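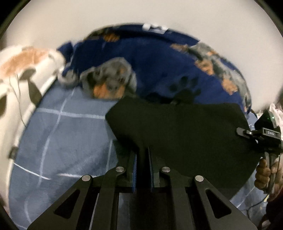
Figure 4.1 Black cloth with a soft, matte surface. The way a fabric folds depends on its fiber, its yarn, and how it was made.

January
By the Catterall Textiles Course Team

Chapter 4
Fabric: From Yarn to Cloth

Chapter 3 ended with finished yarn wound on a cone. Yarn is strong along its length but has no width to speak of, and it can't cover a body, a bed or a window. To do that it has to be turned into fabric. This chapter looks at the two main ways of doing so, weaving and knitting, and at a third group of fabrics that skip yarn altogether.

After working through the chapter you should be able to tell a woven fabric from a knitted one by looking at it and pulling on it, name the parts of a simple loom, find the grain of a piece of cloth, and work out the weight of a fabric from a small cut sample.

4.1 Two sets of yarn

A woven fabric is made of two sets of yarn that cross at right angles. The lengthwise set is called the warp. It is stretched on the loom before any weaving begins and stays under tension the whole time. The crosswise set is called the weft, or filling. It is carried back and forth through the warp, one pass at a time. Each pass is a pick.

Warp yarns take more strain than weft yarns, both on the loom and later in use, so mills often choose a stronger, more tightly twisted yarn for the warp. The weft can be softer. In a brushed flannel it is mostly the weft that is raised to make the fuzzy surface.

Along each side of the cloth, where the weft turns around and goes back, there is a firm strip called the selvage. The warp always runs parallel to it. If your sample has no selvage, pull gently in both directions. Most plain woven cloth gives a little more across the weft than along the warp, and it stretches most on the bias - the diagonal between the two.

4.2 Loops instead of crossings

Knitted fabric is built from loops, each drawn through the one before it. A loop can change shape when it is pulled, growing wider as it gets shorter, and this is why a knit T-shirt goes over the head without buttons and a woven shirt usually needs them. Columns of loops are called wales. Rows of loops are called courses.

Knits are divided into weft knits and warp knits. Weft knits, including jersey and rib, can be made by hand or by machine and may run when a stitch is broken. Warp knits are made only by machine. They are more stable and are used for swimwear, linings and some lace.

4.3 Weight and drape

Fabric is sold by weight as well as by width. The usual unit in this book is grams per square meter, written g/m². A light shirting may weigh well under half as much as a heavy denim. A denim of 300 g/m² is stiff when new and will hold a crease at the knee.

Drape is the way cloth hangs and folds under its own weight. Weight affects it, but so do the fiber, the twist of the yarn, the weave and the finish. Two fabrics can weigh the same and hang quite differently. Color matters to how we judge drape by eye - folds are harder to see in a matte black cloth than in a pale or shiny one, and for that reason the drape test in Section 4.6 is done by tracing an outline.

Activity 4A: Finding the weight of a fabric

1. Cut a square of fabric measuring 10 cm on each side. Keep the edges on the grain.
2. Weigh it on a scale that reads to a tenth of a gram or better.
3. Multiply the result by 100 to get grams per square meter.
4. Repeat with a second square cut from another part of the cloth and take the average.

Do not cut through the selvage, where the yarns are often packed more closely.

Key terms: warp, weft, pick, selvage, bias, wale, course, drape

Related chapters
Chapter 3: Spinning and Twist
Chapter 5: Dyeing and Printing
Case study: The Lernberg Linen Mills
Case study: Wool Knitting in Dekberg
Reading: The Tarna Valley Flax Trade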